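4.2 Case records and coding

The second part of the study draws on closed files from the district court at Dusow. We asked for all cases from a single court year in which an adult was convicted of assaulting a shopkeeper or shop worker during opening hours. The court released 187 files. Of these, 39 were set aside under the court's privacy rules, as the defendant had been referred to a closed hospital unit after the verdict. The rest were read in full by two coders, who worked apart from each other and did not discuss a file until both had returned their sheets.

Files were read on paper. The court does not allow its records to leave the building in electronic form, and the coding sheets were therefore also kept on paper and entered into the Cudeo database at the end of each month.
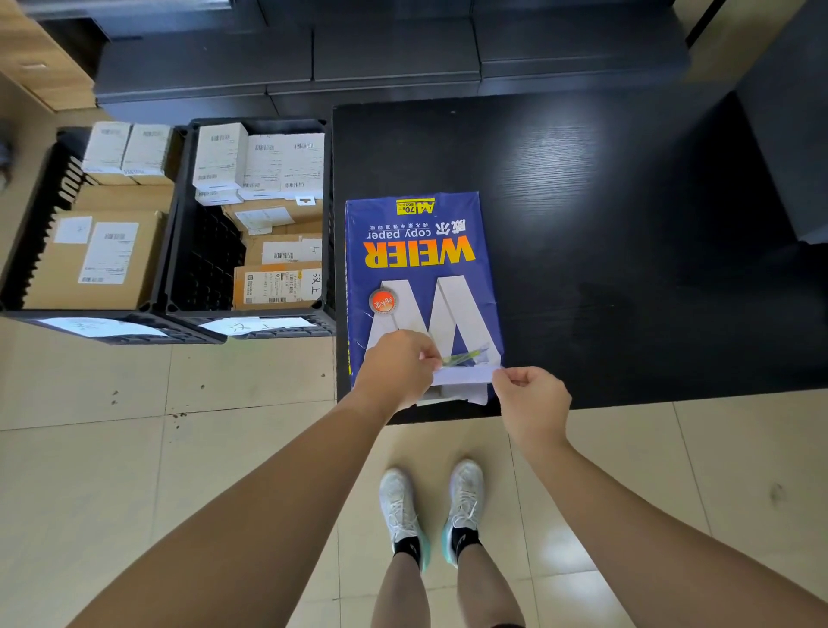 Figure 3. Copy paper, A4, 70 g.

Each sheet asked for the time of the attack, the age of the victim, whether the two parties had met before, whether a weapon was shown or used, and whether the court had heard evidence on the defendant's state of mind. Earlier convictions for violence were coded only when the judge named them in the written reasons. This is a narrow rule, and it leaves out convictions that the court knew of but did not mention. We kept it so that our results could be set beside those of the Kauppinen survey, which used the same rule in a larger court area.
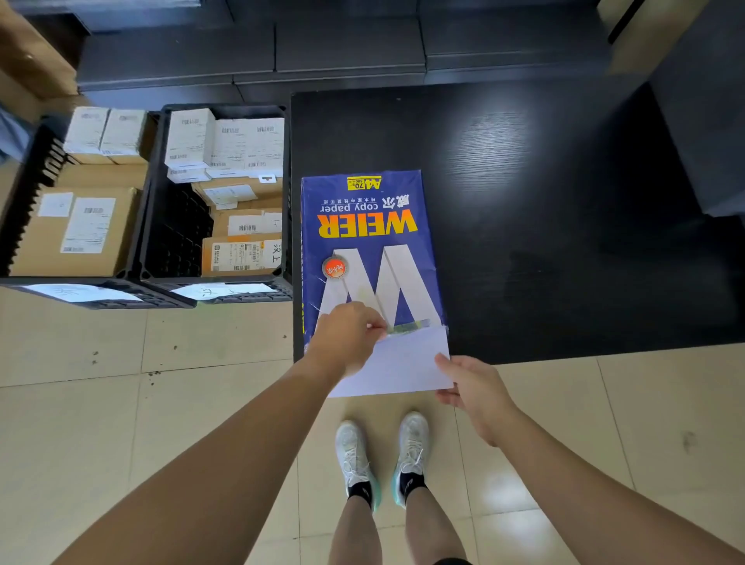

The coders disagreed most often on the word "unprovoked." Judges used it in 57 of the files, but they did not use it in one sense. In some judgments it meant that no words had passed between the parties before the first blow. In others it meant that words had passed but could not, in the view of the court, explain the force that followed. Where the coders could not agree, a third reader decided, and the reason was written on the back of the sheet.

Statements from victims were present in most files, though their length varied widely. Older victims tended to speak of the time after the attack, such as closing early or no longer serving alone, while the police summaries of the same cases dealt almost wholly with injuries.

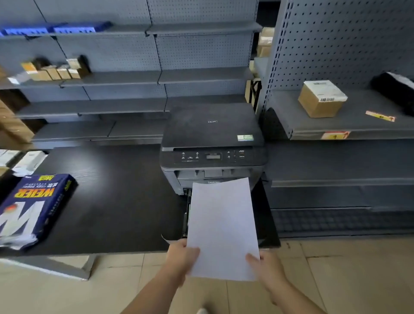

Sentence length was coded in months, before any reduction for a guilty plea. Suspended sentences were entered in a separate column and are not included in Table 3. The Barnik guidelines, which came into force in September of the court year, applied to the later cases only, and the two groups are reported apart in Section 5.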